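4.2 Keeping the kitchen cell running

I'll be frank: I thought setting up the cell would take me an afternoon, and I budgeted the rest of November for experiments. Tuấn, who had already moved this arm between two labs, laughed at me and cleared his calendar. So before I get to the results I want to go through how we put the thing together and how we look after it, partly so that other groups can copy it and partly because half of our odd numbers in Section 5 make more sense once you know what was going on with the table.

The arm is a Franka with a two-fingered gripper, and it lives on its own wooden side table next to the kitchen counter in our Prellgate test flat. We talked for a long time about bolting it to the counter itself. Duygu was in favor (stiffer, fewer things to drift) and I was against, mostly out of fear of drilling into a countertop we'd have to pay for. The side table won. The base is bolted through the tabletop, and a clamp on the table edge helps hold things in place. I check the bolts and the clamp by hand every morning before the brakes come off, and I write down what I found, even when it's nothing. Especially when it's nothing, Celeste would say, and she's the one who had to make sense of my log.

The log earned its keep pretty fast! For the first 650 runs our placement error crept up, a little each day, and then dropped back whenever somebody had re-leveled the table for some unrelated reason. I blamed the camera calibration for far too long. Hipólito finally put a dial gauge against the base during a long reach and we watched the needle wander. The table was rocking on one foot. We shimmed it, marked the foot positions on the floor with a pencil, and repeated the runs. Both sets are in the appendix, and only the second one counts toward the main table.

Cables were our next headache. The bundle behind the base is stiff and heavy, and in our first layout it could rub against the arm when the elbow swung low, which the controller read as a contact and answered with a stop. (A very reasonable thing for it to do. I still swore at it.) We tied the bundle back behind the base and gave it enough slack that you can slide a hand under it. The flat cable was harder to tame. It runs over the tabletop and off the side, and anybody walking by with a laundry bag or a laptop can catch it, so we reseat the connector at the start of each session and after any stop we can't explain.

The gripper gets the most attention of anything in the cell. Dishes are smooth and curved and come in at silly angles, and the fingertip pads go shiny long before they look worn. We wipe them every 100 grasps with a damp cloth, let them dry, and swap them at 1000. Those are our numbers for our pads (Hesico, the soft grade) and I wouldn't expect them to carry over to anyone else's. After each swap we run a short homing routine, close the fingers on a gauge block, and compare the reported width with the real one. If they disagree we redo the homing before doing anything else.

Figure 3 shows the cell at work with a plate, which was the object that pushed us hardest on height calibration. A plate lying flat leaves very little room under the rim, so a small error in our idea of where the counter is means either missing the rim or pushing on the wood.
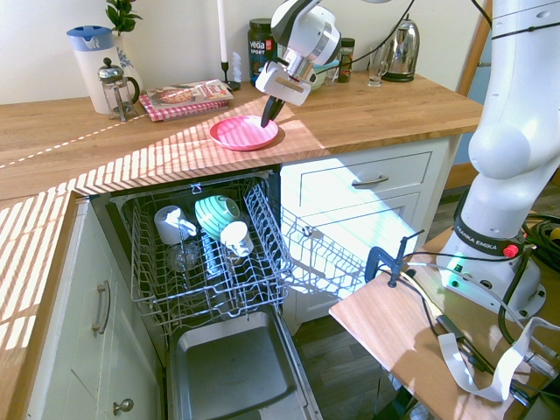 Figure 3. The arm on its side table, with the gripper lowered to a pink plate on the counter above the open dishwasher. The upper rack is pulled out.

To get the counter height right, we touch down at four spots with the force threshold set low and fit a plane through them. Valentina wrote the script and it's quick enough that I run it whenever I'm in doubt. The rack is more of a nuisance, as it slides. We pull it out to its stop and register it again at the start of each session, and again if someone has bumped it.

Sunlight is the one thing we never really fixed. The blind throws bright stripes over the counter, and our plate detector was happy to see edges where there was only light. Closing the slats would have been the easy way out, but we wanted the kitchen to stay a kitchen, so we kept the striped sessions in and tagged them by time of day. In total the log covers 3077 grasps, with every stop, pad swap and re-leveling entered next to the run it interrupted. Section 5.1 breaks down the failures by those tags.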